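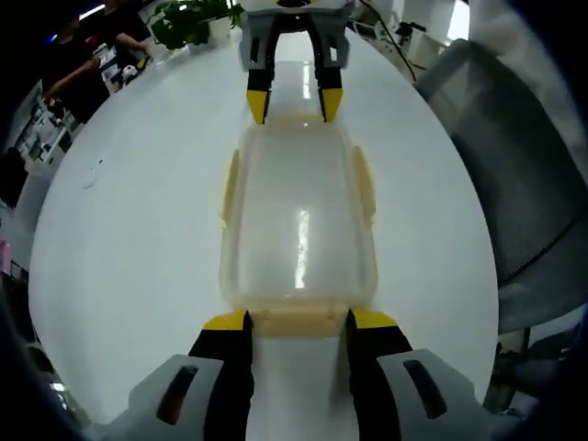

I went through my food containers over the long weekend and got rid of more than 2 shopping bags' worth, mostly lids that fit nothing and tubs gone orange from spaghetti sauce. What I'm keeping is the kind with clip tabs on the long sides, the pale yellow ones, and walls clear enough that I can tell rice from leftover soup without opening anything (I've been wrong before!). Mine are Plastley, and they stack okay if you leave the lids off.

Cups were harder. I love a see-through plastic cup for the porch, but they roll off everything and I had way too many. 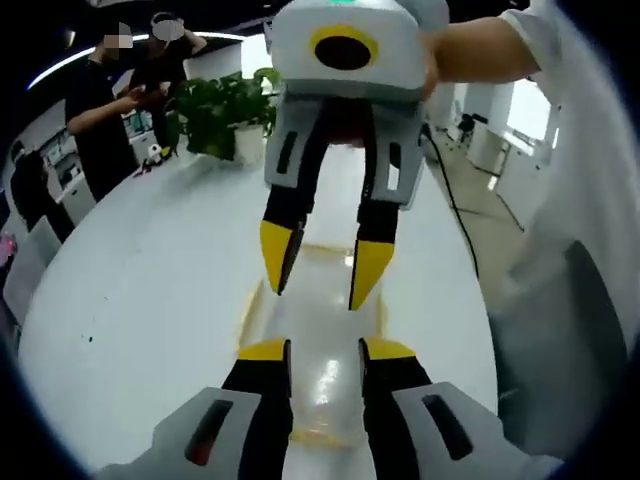
So I kept enough for one round of lemonade and passed the rest to Trygve Granström, who wants them for starting tomatoes in February. If you have spares, bring them by and I'll add them to his pile. Lids too, but only if they match something, please!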